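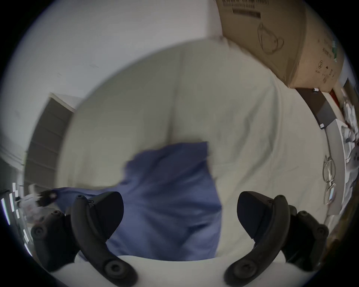 Blue cloth on a white sheet, with one of the cardboard boxes at the edge of the bed.

Linen Day is back, and the blues are looking for a home!

Those of you who came to the last one at Jerndale will remember how it goes. Everybody brings the bedding, towels, tablecloths and odd bits of cloth they've stopped using, we tip the whole lot out, and by teatime it has been sorted, folded and boxed up for somebody who will use it. It is one of my favourite days of the year and I don't care who knows it. There is something so cheering about a big heap of fabric getting smaller and smaller while the boxes fill up.

The next one is on 18/04/2026, upstairs at Jerndale, from 11 in the morning until we run out of cloth or biscuits. Come for an hour or stay all day.

A word on sorting, as several people asked after last time. We do it on a bed with a plain white sheet spread over it. Zuzana Šimek put us on to this and I can't recommend it enough, even if you never come near Linen Day and only want to get your own airing cupboard under control. Against white you can see what colour a thing is (navy and black look exactly the same on my brown carpet), and marks and thin patches are much easier to find. It is also a kinder height than the floor for anyone with knees like mine.

Take one piece at a time, shake it out, lay it flat and have a proper look at both sides. Then decide. We keep three piles: good as it is, needs mending, and rags. If you have been staring at a pillowcase for longer than it takes to drink a mouthful of tea, put it in mending and let Zuzana be the judge. She is very fair, though she does have a soft spot for anything with a nice hem.

Now, folding. I used to fold everything into the smallest square I could manage and then wonder why my boxes bulged in the middle. Zuzana folds to fit the box instead — she lays the first piece in the bottom, sees how wide it wants to be, and does all the rest to match. Long edges together, smooth it down with the flat of your hand, then in half and in half again. Small cloths are better rolled and tucked down the sides. We got 50 pieces into one large box that way last year, and the lid still shut!

Please do label your boxes on the side as well as on the top. We had a stack of seven in the Kolář Room last time, all beautifully labelled on their lids, and had to lift every one of them down to find the cot sheets.

What we would love this year is blue. Pale blue, navy, that soft in-between shade that is nearly lilac, any of it. The Pirnov sewing group are making a patchwork cover for the reading corner and they have plenty of cream and green but hardly any blues. Pieces can be quite small and it doesn't matter a bit if they are faded, they like them faded. Please leave buttons and trimmings on, as the group will find a use for those too.

We can't take duvets, pillows or anything with a foam filling, I'm afraid. Everything else should be washed and fully dry before you bring it, and if you can manage without scented softener, so much the better for those of us who sneeze.

Spare boxes are always welcome. Big plain brown ones are best. Kolton Stores have kindly said we may help ourselves from the stack by their back door, but do pop in and say hello first.

If you can't make it on the day, bags can be left in the porch at Jerndale until the end of the week before. The mending pile comes out again in May, with a sewing evening to go with it, and the date for that will be in the next newsletter.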